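Budget for a second pair of grippers, hand-held or go straight to an arm?

giltirell_mae
Hi everybody! Sorry in advance, this is going to ramble. We have 615 left in the equipment line and I'd love to settle before October what it goes to. I've been doing the cloth work on the bed with the hand-held gripper and I've grown very fond of it, but we only have the one set, and when it's down everything stops.

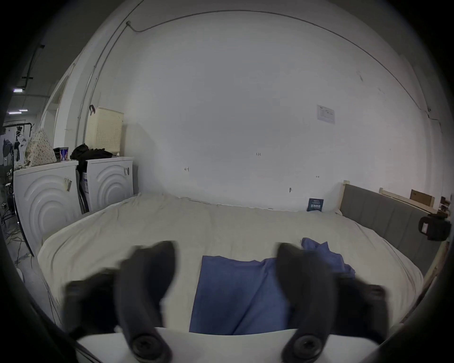
Flelirberg Home Automation Club – Equipment & Planning

My vote is a second hand-held set plus spare fingers. The blue cloth on a cream duvet is easy to tell apart, so I don't think we need to spend a cent on lighting.

bridico_fan
Lovely to see this moving along, but I'd hold the money! A used arm takes patience, and if we spend now we'll be starting from zero again next year. My bench supply is from 2012 and still going, so I'm a believer in waiting for the right thing.

Ông
I've got to disagree with you there, friend. An arm needs a mount, a controller and somewhere to stand, and there are washing machines right beside that bed. Where would it go? Get the grippers, and put 40 aside for cables.

bridico_fan
Okay, the floor space is a fair point (I hadn't thought about the mount at all). I still think 2 full sets is one too many. Spare fingers only?

giltirell_mae
Hmm, maybe! I'll ask for both prices and post them here Sunday.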